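Wulari Folded Clothes – read me first

Version of 24/01/2020
Maintained by Geeta Nigam

What it covers
Everyday clothes folded on beds in 3 homes: Kostberg, Drullum and Ogundipe. The names are the folder names. Each home has its own bedding, and we left whatever was already on the bed. Patterned sheets are included, and so are plain ones.

Contents
39 garments, mostly tops, plus pyjamas and a few tea towels
48 folding sessions, one folder each
labels.csv, one row per session
notes.txt, free text, patchy before December

Labels
garment: top, bottom, pyjamas, towel
colour: main colour first, then the second if there is one
pattern: plain, striped, printed, mixed
fold: flat, thirds, bundle
bedding: plain or patterned

Use "mixed" for a garment with a plain panel and a striped or printed one. Use "bundle" for anything roughly rectangular with a sleeve or corner still out. A fold doesn't have to be neat to be kept.

Known problems
"Grey" and "gray" both appear in the colour column – treat them as the same. In the Drullum folder, 26 rows have no bedding label. Socks were left out altogether, and coats were too bulky to be worth labelling.

Corrections
Send the session folder name and the row you would change to Geeta. Please don't reorder labels.csv, as the notes refer to it by line.

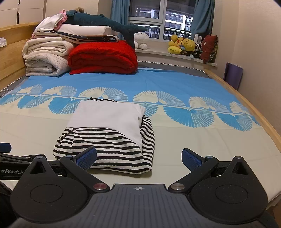
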